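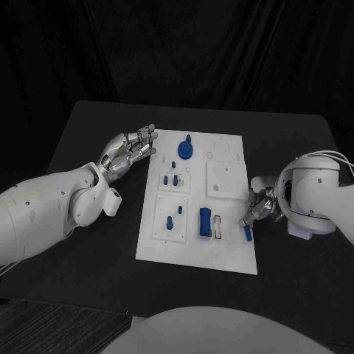
Practice note: board trials with two-arm cells

Last updated: 2022-12-02

The revised practice note for assembly board trials takes effect this month at Bornau and Surkent. It replaces the December draft of last year and applies to every cell in which two arms share one board. Single-arm cells stay on the old sheet until further notice. The main changes are summarized below, with the section numbers of the note in parentheses.

Board placement (2.1). The board need not be square to the table. A slight angle is allowed and in most cases preferred, as a policy tuned to one exact pose tells us very little. The angle must be recorded before the first trial of a run and left alone until the run ends. If the board is bumped, the run is closed and a new one is opened. It is not nudged back.

Background (2.3). A plain dark curtain behind a dark tabletop remains the standard setup. Folds in the fabric are acceptable. Light-colored clothing, tool carts and open doors within view of the head camera are not. Sites that use another background have to say so in the run header.

Starting state (3.2). Each trial begins from a listed state: which pegs stand in the board or on its raised plates, which recesses are open, and what either hand is holding. "Board partly filled" is no longer accepted as an entry. Where a block or disc lies next to its matching outline, the entry gives the side and the orientation. A part already pinched in the fingertips counts as held, even if no insertion has been attempted.

Idle hand (3.4). When one hand is carrying a part, the other may hover over the board with open fingers, provided it touches nothing. Contact by the idle hand is logged as an event even when no part moves. This was the item most often skipped in the Lelo audit, and reviewers will look for it first.

Dropped parts (3.7). A peg that lands on the tabletop may be picked up again by either hand within 15 seconds. After that the trial is scored as a failure and an operator resets it. Operators do not reach in while the arms are enabled — the stop is pressed first, every time, including for a peg lying at the near edge.

Cables (4.1). Cable loops at the shoulder must clear the full sweep of the joint. The check is done by hand with power off, at the start of a shift and again after any change to the wrist bracket.

Fingertip wear (4.2). Metal fingertips are inspected at 3000 grasps or at the end of the run, whichever comes first. Burrs mark the pegs, and marked pegs jam. Obeidat has asked for a shorter interval on its narrow-slot boards; this is still open.

Reporting (5). A success rate is reported with the number of trials and the number of human resets. Of the 87 run reports reviewed for this revision, most gave the rate alone. Reports without resets will be returned from now on. Two sites may pool results only if both used the same starting states.

Corrections to the text should cite the section number.

2 comments · 15 shares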